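Ticket 3271: Gotano fish finder keeps losing depth past the shoal
Opened by: Toon Van Leeuwen
Status: open

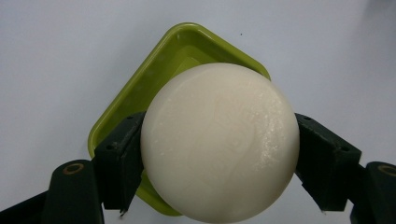 Hi again, me with the Gotano on the Fevstead boat. So I ran the update you sent (1707, the one with the new sonar settings) and the screen did come back up fine at the dock, which got my hopes up! Then we headed out Tuesday for walleye and the depth went to dashes as soon as we were trolling. Idle it down and the numbers come back. Speed up, gone again.

What I've tried so far:
Cleaned the transducer, there was a bit of green fuzz on it but nothing terrible.
Swapped the power cable for my brother-in-law's. No change.
Turned sensitivity up, then back to auto. Up just gave me clutter (looked like perch everywhere, I wish).
Factory reset, and yes, I lost all my waypoints.

Update, same evening: dropped the transducer 2 notches on the bracket like Donati suggested over the phone. Better! I held bottom in 10 feet of water all the way along the Runatell ramp channel, but it still cuts out in a hard turn to port.

Could it be the bracket sitting too close to the prop? I can move it over but I'd hate to drill more holes in the transom before I hear from you. We're going out again at 6 a.m. Saturday, so a quick reply would be great.

Toon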